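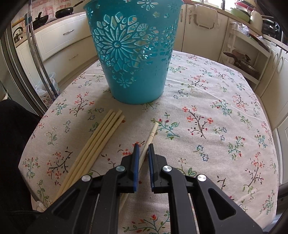
Chopstick month at Lernine!

Hi, Graciela here. All January I've been going kitchen to kitchen in Prornville with the hand-held gripper, recording examples for our learning system -- chopsticks into a basket, one at a time. We're at 305 takes and I want plenty more.

The kitchen set: five wooden chopsticks, a teal basket with flower cutouts, and a flowery tablecloth I'd happily take home.

My favorite kind of take is a slanted grip, blue pads on a skinny stick. Dionysis wants 81 more of those (thanks, Dionysis).

Spoons are next!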